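Huklow Toy Library - Frequently Asked Questions

Who can join?
Anyone with a child under 10 living in Huklow or Kivenstead. Bring proof of address to the desk. Membership runs for a year from the month you sign up.

How many toys can we borrow at once?
Three per family, for up to 26 days. Building sets count as one toy, however many pieces are in them. Puzzles are borrowed separately and don't count toward your three.
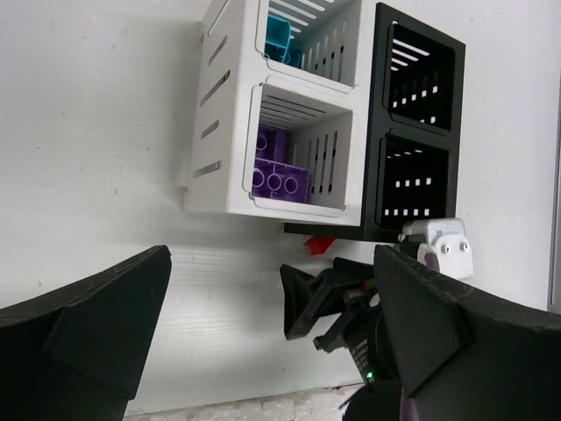
Aliyu asked whether the limit could go up over the summer, when the kids are home all day. Yes. From June through August each family may take five.

Can I renew?
Once, as long as no other family has put a hold on the toy. Call extension 1412 or stop by the desk before closing. Holds are kept for one week.

What happens if pieces go missing?
Tell us when you return the set. A few lost bricks are normal wear and there is no charge. If a small figure or a game piece is lost, we try to replace it from spares first - the fee applies only when we can't.

Toy bricks and small figures should come back in the bin they went out in.
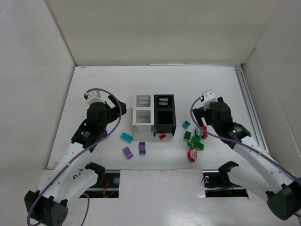
How should I clean toys before returning them?
Wipe hard plastic with a damp cloth and mild soap. Let everything dry before you pack it. Please don't put anything in the dishwasher, and leave battery toys to us.

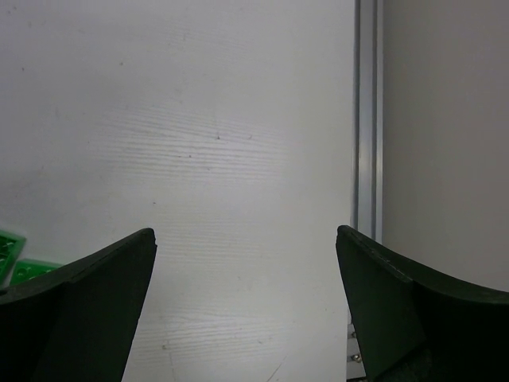 Do you take donations?
Yes, if the toy is complete and has no sharp edges. We can't accept stuffed animals, car seats or anything that has been recalled. The shelves hold 200 sets at most, so we sometimes pass extras on to the Skistau branch.

Can I return toys at another branch?
Skistau takes returns during its open hours. Allow a few extra days for them to clear from your account. Large ride-on toys have to come back to Huklow. 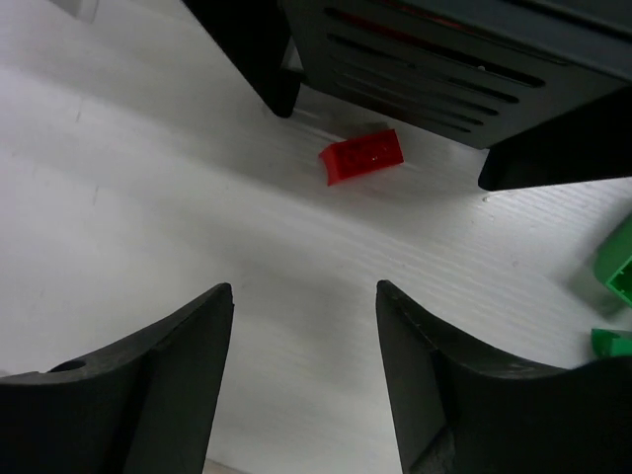
At the Huklow toy library

Is there a late fee?
No, but you can't borrow again until the overdue toy is back.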